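Flulenwood Shared Workshop
Two-arm table build, progress report to the Lombardi small grants desk, September

Quick one this time, full accounts to follow Monday.

Where we are: both arms mounted and wired. Left one had a bad joint, stripped thread, fixed with a longer screw. Grippers are our own design, dark gray, two fingers each. Third version of the fingers. First two snapped at the base. Head camera is up and the view covers the plate and both grippers, so no more guessing at cable slack from the side.

Task is still the fruit and plate one from the proposal. Pink plate in the middle, one piece each side, left arm takes the left piece, right arm takes the right. Both go on the plate.
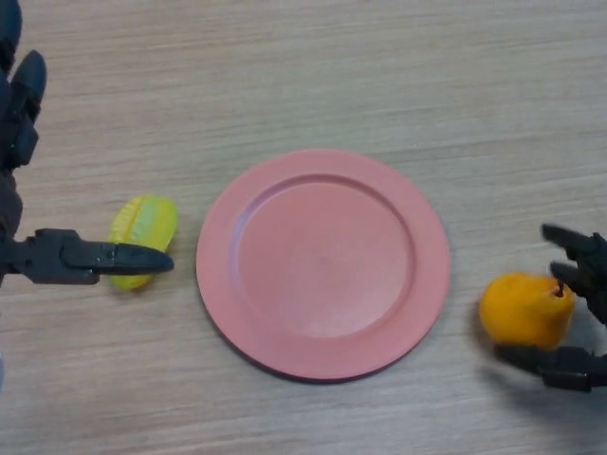 Right arm is the better of the two. Round things suit it. Left arm tends to come in too low and push the piece along the table insted of closing on it, so that is the next job. Probably the wrist offset, maybe the code. We log every try and are at 9 good double placements from the last session, target in the proposal was 500 by the end so yes, behind.

Money: 1,567 spent. Biggest item was the motor set from Andau, then the power supply. Fommont still owe us a refund on the wrong bearings, not counted in above.

Need from you: ok to move the leftover tools budget over to spare motors. Would like an anwser before we order.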